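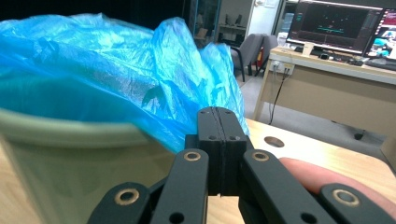
24 September 2025, Bruststead, upstairs room

Bin liners again. Switched to the blue Jumelis roll this morning, the clear Negri ones are finished apart from a few with split seams (those are in the drawer, fine for dust).

Blue ones are thin and too big for the green bin. Lots of slack over the rim. Tried three ways:

1. Just dropped in and folded over. Slides down once there is anything heavier than paper in it. Air trapped underneath too so the bag sits up like a balloon.

2. Same but pushed the air out first, hand flat down the inside wall, then folded. Better. Still slips on one side.

3. Air out, fold over, twist the spare into a knot at the back under the rim. Holds. Took me 2 goes to get the knot tight without tearing it. Don't pull with fingernails.

So number 3 for now. Gualtiero says a big rubber band does the same job and he is probably right, but we have none that size. Asked Kidutex if they stock them, no answer yet.

Stock: 36 bags on a new roll, 16 left on the one in use. At the rate we go through them that gets us well into October. Do NOT order the larger size again, whoever does the next order – the ones we have are already too roomy.

Emptying. Bag came out ok at lunch, no leaks, but the static is anoying, offcuts of tape and foam crumbs stick all the way up the inside and then drop on the table when you lift it. Shake it down before lifting. Lift over the floor and not over the table, crumbs go straight through the hole in the top and end up on the cables.

Wiped the table after. Damp cloth only, the spray leaves a film on the wood.

Sorting, since it got mixed up again yesterday:
green bin – tape, foam, wipes, packaging film
box under the window – cardboard, flattened
metal tin – screws, washers, anything that might still be usefull
Batteries go downstairs. Not in the green bin. Found one in there last week.

To do
– label on the green bin, old one peeled off
– chase Kidutex re bands
– ask G. Fontana where the second tin went
– try the bag inside out?? might put the seam on the other side, no idea if it helps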